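I caught up with Oduor Lema at the Pillcombe docks at 7 in the morning, which he swears is the only sane hour to talk to a man who lives on a boat. He had the engine hatch of Zenik open and a mug balanced on the battery box. "Watch your feet," he said, and that was hello.

He bought her 13 years ago and has been chasing the same fuel problem for the last two. This spring he finally pulled the tank – all 100 gallons of it – and scrubbed it out by hand. "I got sludge in my ears," he told me. "In my ears!" I laughed, and then I remembered my own tank and stopped.
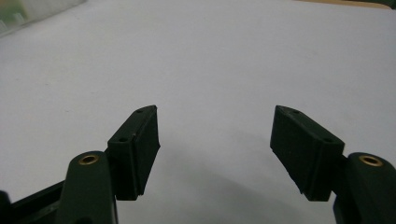

Xuân Tăng thinks he should have put in a new tank and been done with it, and called over from the next slip to say so again. Oduor waved a rag at her. "She's been right before," he admitted, "but I'd already spent $337 on hoses and filters."

So is it fixed? He ran the engine out to Khalaf and back in April without a cough, and he wants to try the longer trip next, 130 miles down the coast. I asked if I could come along. "Can you cook?" he said.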